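Print this page | E-mail this page

Section 3: Comparing Two Grippers on the Same Arm

You have mounted the arm, you have run the self-check, and you have two grippers on the bench and an opinion about which one is better. Put the opinion in a drawer until step 9.

The steps below assume the Hirden two-finger gripper as your baseline and the Trora as the challenger. They work the same way with the two swapped, or with some third thing you bought at a trade show.

Before you start

- Arm mounted, base bolts checked. Checked with a wrench, please. Looking at them sternly does not count.
- Controller firmware matched to the gripper profile (see Section 2).
- Overhead camera and wrist camera both streaming to the Zavell recorder.
- Emergency stop within reach of the person running the trial, who should be awake.

CAUTION: Keep hands off the table while the arm is enabled. The speed limit in trial mode is 200 mm per second. That sounds slow until it is your thumb.

Running the comparison

1. Load the baseline profile and home the arm.

2. Lay out the objects. Use kitchen things of mixed shape and weight. Put at least one wide item with a thin rim in the set, as rims are where grippers go to be embarrassed.

3. Mark each object's starting spot on the layout sheet. You will be convinced you can remember where everything went. You will be wrong by the second trial.

4. Start both camera streams and confirm that the clocks agree. A drift of more than 50 milliseconds means restarting the recorder.

5. Run the approach to the rimmed item first. Watch the overhead view for the path of the arm and the wrist view for where the fingers sit against the rim.

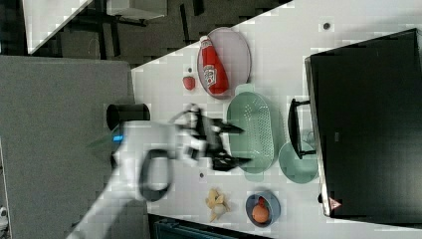 Colander approach, trial mode.
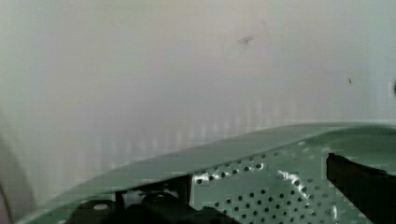 6. Pause at the pre-grasp point and check finger alignment on the wrist stream. If you can't tell which surface a finger is next to, jog back 3 cm and look again. Do not close the gripper to find out. People do this, and then they write to us.

7. Close, lift, hold for a slow count of five, and set the item down. Log the result as held, slipped or dropped. "Sort of held" is not a category, although Leen Saliba in our test lab has argued for it at length.

8. Repeat for the remaining objects in the same order. Then disable the arm, change grippers, load the other profile and do the whole thing again.

9. Export both logs. You may now take your opinion out of the drawer.

NOTE: Recalibrate the wrist camera after every gripper change, even if the new gripper uses the same mounting plate. Theda Buschmann skipped this on a Thursday to save time and got a beautiful set of results for a gripper that was apparently grasping the air beside everything. She wrote this note.

Reading the results

Compare slips before you compare drops. A drop is often a bad approach, while repeated slips on one object usually point to finger pads or grip force. If one gripper slips on smooth plastic and nothing else, clean the pads and rerun those trials before you blame the hardware.

Lighting can spoil a wrist view too. Shiny or perforated surfaces throw glare that the depth filter may read as a hole, or miss a hole it should have found. Lower the exposure one step at a time. If that doesn't help, move the lamp, which is faster and should have been the first suggestion.

Error 131 during a gripper change means the controller still thinks the old one is attached. Power down, reseat the connector, power up. If you are using a Böttcher adapter ring, check that the locking tab has clicked. It can look closed without being closed.

Continue to Section 4 for force limits and pad wear.

12 comments | 4 shares

Contact support | Copyright Zavell, all rights reserved | Back to top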